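Snack shelves are up at the Pludau pantry

22/05/2019

Well, we have shelves! After a winter of picking our way between towers of cardboard, the dry goods room at the Pludau community pantry has proper racking in it, and I can't stop going in to have a look. I popped by yesterday to drop off some tins and ended up staying until they turned the lights off, so you're getting a bit of news from me whether you wanted it or not.

For anyone new round here, Pludau is the members' pantry behind the old bus depot. You pay a small sum each visit and fill a bag, and it's been running since a cold, wet December when the whole stock fitted on a pasting table (I was there, my feet have only just thawed). It has grown a lot. The trouble was that the storage hadn't grown with it, and anything that wasn't a tin or a bag of pasta tended to vanish under something heavier. I once found a perfectly good box of crackers beneath a sack of potatoes. They were crumbs by then, but I had them on soup.

The racking came from Pullivon, the office clearance firm on the ring road, who were emptying a stockroom and let us have the lot for the cost of the van. It's the kind with slots up the posts, so you can put the shelves at whatever height suits. Faith Were, who looks after the stock, had drawn a plan on the back of an envelope and was not going to be argued with. Cereal and snacks by the door, baking in the middle, jars low down so that if one goes over it hasn't far to fall. She wanted the lunchbox things together too, as parents coming in after school pick-up usually have a small person pulling at one arm and don't want a tour of the building.

I did ask whether the bare boards would get painted. Faith said maybe, one day, if anyone turns up with a tin of paint and a free afternoon. I have neither, so I dropped the subject and went to put the kettle on.

There was quite a bit of discussion over the tea about whether to unpack everything or keep the cases whole. Mr Bạch from the grocer's on the corner, who has been passing on his surplus to us for ages, was all for keeping things in their boxes and facing them forwards like he does in the shop. He's right, it does look smarter. It also means you can read the front without picking everything up, and people with allergies can find the panel they need on the side. So boxes it is.
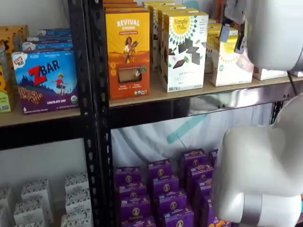 Baking is the bit I was most pleased to see sorted, because I'm a hopeless baker who will try any packet once. The American brands are the ones everybody stops at, probably as we don't see them much in the shops here. I had my eye on the orange Revival box, the one with the woman holding a bundle of grain and a little window so you can peek at what's inside, and then I was distracted by the Simple Mills next to it with dark chocolate all across the front. Very hard to be sensible. My nephew would go straight to the other side of the post for the chocolate chip Clif Kid ZBARs, and I'd probably have to prise them off him.

A few practical things while I'm here. The limit on snack boxes is 2 per household for now, and that covers the bars as well as the biscuits. Please put things back on the shelf you took them from, as Faith will know (she always knows). If you'd like to give something, the baking shelf could do with plain flour and baking powder, and we're always short of anything without nuts. Check the date before you bring it in, please, and nothing that's been opened.

Sastotine, the café two doors down, is saving its clean paper bags for us again, so bring your own if you have one but don't worry if you forget. They're also doing a tray of cheese scones for the first morning with the new layout, and I'm told there'll be jam for the odd people who want jam with cheese. I am one of those people.

The freezer end of the room is still to be done, and there's a stack of spare shelf boards leaning by the back door waiting for a home. If you've a use for one, have a word with Faith before you carry it off!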